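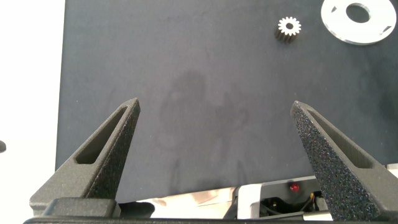 The Great Desk Clear-Out: a progress report

Readers with long memories will recall that in September we announced the Clear Surface Challenge, under which every member of the Holloria Residents' Circle would reduce one table, desk or counter to nothing at all and keep it that way. The prize was a dinner for 2 at Kourkoulas, which concentrated minds. We had 40 sign-ups within a day, and at least half of them had read past the word "dinner."

The results are now in, and they are mixed.

The first finding is that stuff does not leave a house. It goes to another room. Several members sent in proud reports of a cleared kitchen table and then, a few weeks later, slightly less proud reports of a guest room that could no longer take guests. One household moved its paper pile from the dining table to the piano, from the piano to the stairs, and from the stairs back to the dining table, where it is said to look right at home.

The second finding concerns cables. Everyone has a drawer of them. Everyone is sure that one of them belongs to something important. We asked members to throw out any cable they could not name, and the total number of cables thrown out across the whole Circle was zero. Two people bought more.

Then there is the question of mail. The popular advice is to handle each letter once, which sounds fine until the letter is from the water company and requires a meter number, a calm hour and a pen that works. Our own approach at the newsletter has been to place such letters under something heavy and let them mature.

Apostolos Vrettos deserves a special mention. He cleared his writing desk on the first evening, down to the bare top, and reported that he could suddenly think. He then thought of 169 things he had been putting off, wrote each one on its own slip of paper, and laid the slips out on the desk in order of urgency. He asked us whether this disqualified him. It did. He has taken it well, though we notice he no longer waves from the far side of Greltonora Street.

As for the winner, the rules called for a surface kept clear through the whole winter, and we received exactly one valid entry, from a member on Fendia Lane who prefers not to be named. Her secret was to get a cat that pushes everything off the table. We looked hard for a rule against this and couldn't find one — the dinner is hers, and the cat will be staying home.

A few members have asked if the Challenge will run again. It will, with a wider brief. This time we are going after closets, and anyone who wants to enter should leave a note in the box by the mailroom door. Please use a small piece of paper. The box is also where people have been leaving old batteries, a single ski glove and a 1000-piece jigsaw with no lid, and there isn't much room left in it.

The glove is a left, in case it's yours.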